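Retail Operations 2, session 9: shelf life, date marks and stock rotation
Handout, Heike Ruppert. Notes typed up fast after class on 22 April 2026, tell me if something is missing.

Reading for next time: chapter 12 of the course book, plus the Rinholm case. Short one. Do it.

1. Where we left off

Last week: ordering. How much, how often. This week: what happens after the truck leaves. Most waste in a small grocery store gets made between the back door and the shelf, and most of it is made by people in a hurry. Keep that in mind for the case.

Two clocks running on every product. Clock one = quality (taste, texture, looks). Clock two = safety. For dry goods clock two hardly matters within normal selling time. For fresh chicken it is the only one that matters. Students mix these up on the test every year.

2. Fresh produce

No date mark on most loose fruit and vegetables. So the staff are the date mark. Color, firmness, smell. Write down the standard or every shift will invent its own.

Ethylene. Some fruit gives off the gas while ripening, and other produce nearby ages faster because of it. Givers: apples, bananas, pears, tomatoes, avocados. Sufferers: lettuce, broccoli, cucumbers, carrots (go bitter), most cut greens. Keep the two groups apart in the back room, not only on the sales floor. Closed cold room overnight is the worst case.

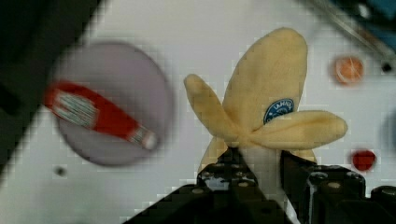
Cold injury is the other half. Tomatoes below 50 degrees F lose flavor and go mealy. Cucumbers get pits. Basil turns black. A cold room is not a cure for everything, and a store with one single room has to pick a temperature and then decide what stays out of it. Tultberg store: one room, greens inside, tomatoes and cucumbers on a rack in the hall by the office. Ugly but it worked.

Misting. Good for leafy stuff, bad for berries and mushrooms. Don't mist anything already packed.

3. Date marks, packaged goods

Use-by: safety. Past it, off the shelf, no markdown, no staff table.
Best-before / best-by: quality. Rules on selling past it differ from place to place, check yours.
Pack date: tells you about rotation, tells the customer almost nothing.
Lot code: for recalls. Do not cut it off when you open the case!!

All of these assume a closed package stored the way the label says. Once opened the printed date is more or less finished as a guide. New clock starts. Open jar of mayo in the deli at Hellwig had four months left on the lid and had been open who knows how long, nobody had written on it. Tape and marker. Opening date and initials, every time.

4. Home storage, why a store should care

Customers blame the store for what goes wrong in their own kitchen. Fair or not, you get the complaint. So the storage line on the label and the shelf card is worth your time. Think of an ordinary kitchen table with stuff left out on it, a red ketchup bottle lying on its side on a plate, say. Customer question: does that go in the fridge? Answer is what the label says, and for most ketchup it says refrigerate after opening, for quality mainly, it is acid and sugary enough to be slow to spoil. Now ask the same about mayo-type sauces, pesto, nut oils, maple syrup. Different answers and the staff should have them ready. 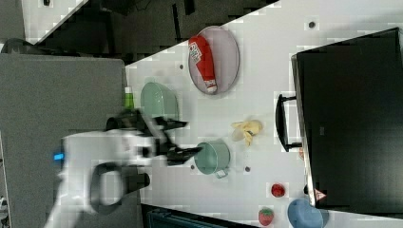 Shelf cards: keep them under 12 words. Tested at Rinholm with long and short versions, the long ones were not read. "Keep cold once open" beats a paragraph. Put the card at eye level for the product and don't laminate it if it changes every week. Same text on the card and on the website, please. Isla Laing's group found three different storage instructions for one brand of hummus in one store, two of them written by the store itself.

5. Rotation

FIFO = first in, first out. By delivery.
FEFO = first expired, first out. By date.
Not the same! Deliveries do not always arrive in date order. A warehouse clears old stock too, and Tuesday's case can be older than Monday's. For anything with a use-by, FEFO. For canned goods FIFO is close enough.

How to load a shelf: pull what is there forward, check dates on it, new goes in behind. People skip the pulling. Deep shelves make it worse, so go for shallower shelves or gravity feed on yogurt and milk.

Customers reach to the back. They always will. You can shrink the problem by putting out less at a time.

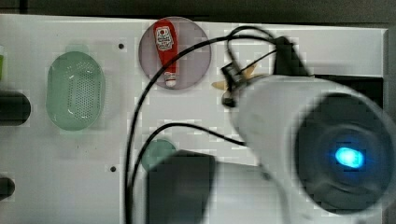 Isla Laing objected at this point that putting out less means filling more often, and in a store with two people on shift the labor eats whatever you save on yogurt. Good objection. Depends on the hours. At Tuvness they filled dairy twice a day in place of once and wrote off 34 units a week where it used to be 74. Extra labor came to 3 hours a week. Do the sum with your own wage and your own margin, it comes out differently for cheap milk than for cheese.

6. Markdown

Early and small beats late and large, usually. One cut two days out, a second on the last morning. Sticker goes next to the date, never over it. Fixed spot in the store or leave it in place? Fixed spot is easier to check, in place sells better to people who came for that item. No firm answer, see the Rinholm figures and argue it.

Log every write-off with a reason code. Damaged, expired, recalled, quality. "Other" shoud be rare. If half the log says other, you have no log.

7. To hand in, first class in May

One page. Pick one section of a real store, dairy or produce or bread. Say which clock matters, which rotation rule you would use, where you would place the first markdown. Include one thing you saw that was wrong. No store names unless the manager said OK.

Late work: ask first.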